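About Us

Hi! I'm Yasmine Badawi, and I run the Cavstead Robotics Club together with Murdo Matheson. If you've landed on this page you're probably a student wondering whether to join, or a parent wondering what on earth your kid is up to after school. Either way, welcome, and sorry in advance because I can talk about this stuff for a very long time.

The club started with Murdo, three students and one long table at the back of the Cavstead School art room. They wanted to build a little rover for a summer contest in July, and they did, and it drove straight into the judges' table. (It still has its own shelf. We're very fond of it.) I came on board the following fall, supposedly to help with the paperwork, and I've been up to my elbows in it ever since.

These days we have 27 members, grades seven through twelve. Some of them can already program circles around me. Others have never held a screwdriver, and I love those meetings the most, the first time somebody tightens a bolt and the whole arm suddenly stops wobbling! You don't need any experience, you don't need to be great at math, and you don't need your own laptop. There are 24 of them in the cart and they mostly work.

What we do

We split into crews at the beginning of the year. You can change crews whenever you like, and plenty of people do.

Rover crew builds things that drive. They're loud, and they have the best snacks.

Code crew works on the programs and on the simulator, and they'll help any other crew that asks nicely.

Laundry crew is the one everybody asks about, so let me explain. Two years ago we signed up for the Furkarton Challenge, where school teams try to teach a robot an ordinary household job. Most teams went for stacking cups or sorting blocks. Our kids voted for cloth, and I remember Murdo going a bit pale, because cloth is hard. A block stays the shape of a block. A blanket is a different shape every single time you put it down, and half of it is hiding under the other half.

So the crew made hand-held grippers with a camera on them. You hold the thing in your hand, do the job yourself with the gripper's two fingers, and the camera records it all. Do that enough times and you have something for the robot to learn from. We call the project Nakside, after a word one of the eighth graders made up and refuses to explain.

The students take turns, and they pick the fabrics. Fleece is the easy one to grab, thin slippery stuff is the worst, and anything with a fancy edge starts an argument about where you're supposed to pinch it. We got 56 good recordings in our first month, and then we changed the finger shape and had to begin again, which taught everyone a lot about patience (me included).
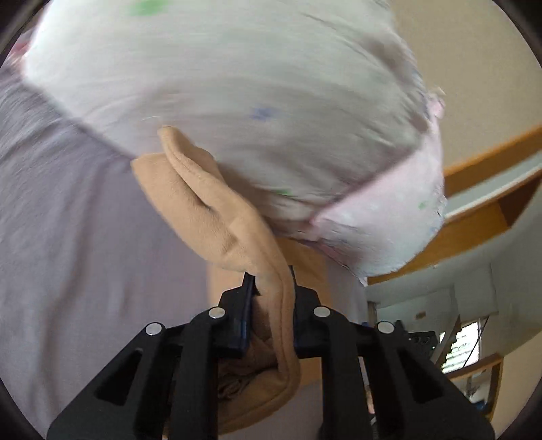 Laundry crew at work: a fold of tan fleece in the gripper, with the dotted white fabric over it.

I should say that the robot side of Nakside is still very much in progress. It can pull a hand towel more or less flat on a good day. Socks are a dream for later!

When and where

We meet Tuesdays and Thursdays from 3:30 until 5:30. Come in by the side door next to the bike racks. Crews working toward a contest sometimes add extra sessions, and those go up on the club calendar. Please pick up on time if you can, Murdo has a bus to catch.

What it costs

Joining is free. Tools, parts and T-shirts are paid for by the school and by Cherkaoui Hardware on Mill Street, who have been sending us boxes of screws and odds and ends since the rover days. Thank you, thank you, thank you. If your family would like to pitch in, we can always use old blankets, pillowcases and baby clothes for the laundry crew. Stains are fine. Just wash them first, please.

How to join

Stop by any meeting and say hello, or pick up a form at the front office. You can sit in for a few weeks before you choose a crew. Students in grade six can come along to our spring open house and try out the grippers, and they usually don't want to give them back.

Questions? Leave a note for Yasmine or Murdo at the front office and one of us will get back to you, probably me, and probably with a longer answer than you were hoping for.

Page last updated 2021-02-13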